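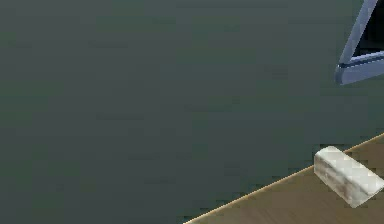 Halina Tokarz asked whether the letters could be used in lessons as well as in research. They can, as long as pupils' first names stay replaced by the codes in the file.

Prendis Exchange Letters
README, version 4

Contents
726 letters and postcards written between pupils at Proludmont School and their partner school in Cikalell, before and after the yearly exchange visit. 675 are in English. The rest are in the writer's home language, with an English translation beside each one.

Files
letters.csv — one row per letter, with text, year group and term
writers.csv — one row per pupil code, 106 in all
notes.txt — spelling choices and doubtful readings

How the letters were collected
Pupils brought them in during April, and staff typed them up by hand. Spelling mistakes were kept. Addresses, phone numbers and family names were taken out and marked [removed].

Known problems
Most letters date from before the visit, so homesickness and host families come up less than you might expect. Some postcards have no term given. Two pupils in the same family share a code — this will be put right in the next version.

Use
Free for teaching and study. Please credit the Prendis Exchange Letters. Do not try to trace the writers.

Contact
Yoga Tarigan, Languages Office, Proludmont School

Last changed: January 10, 2020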